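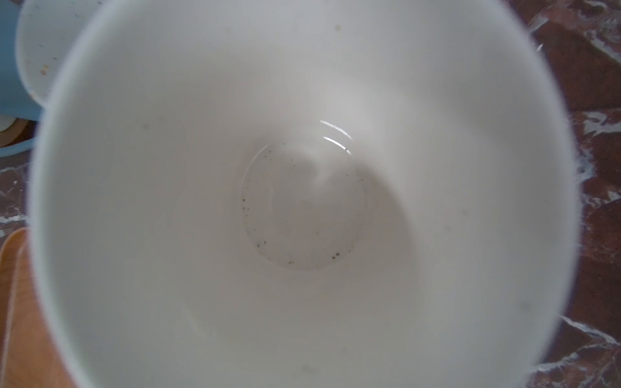 The ferry to Pernullow leaves at 6 in the morning and there is no second one, so most visitors to the seabird station sleep in Vimbridge the night before. I went over in June for the station's open day with a group of birdwatchers from the mainland.

The island was a sheep farm until the last family left. The sheep stayed for a while, and so did the rats, and by the time the first survey was done there were 68 pairs of storm petrels left, all on the north cliffs. Nestor Sison, the warden, keeps the old survey sheets in a drawer and passed them around. This year's count is over 500 pairs, and they are nesting in the field walls again.

We walked the bait line first. It follows the shore from the landing to Helmy Point, with a numbered box every few steps. The boxes hold wax blocks now instead of poison. A rat will chew the wax and leave tooth marks, and someone checks every box once a month. Sison opened a few for us. They had beetles in them and some slug trails.

The walk takes 2 hours if you stop at the hide. The path is rough after the second gate and the last part is steep. Petrels come to land only after dark, so on a day visit you will not see one, but you can hear them purring inside the walls if the wind is low. We heard three or four near the old sheep pen.

Lunch was soup in the farmhouse kitchen. Orkico, the local boat firm, runs the return trip at 4 p.m. Boots are scrubbed at the landing both ways, and bags are opened and checked before you board.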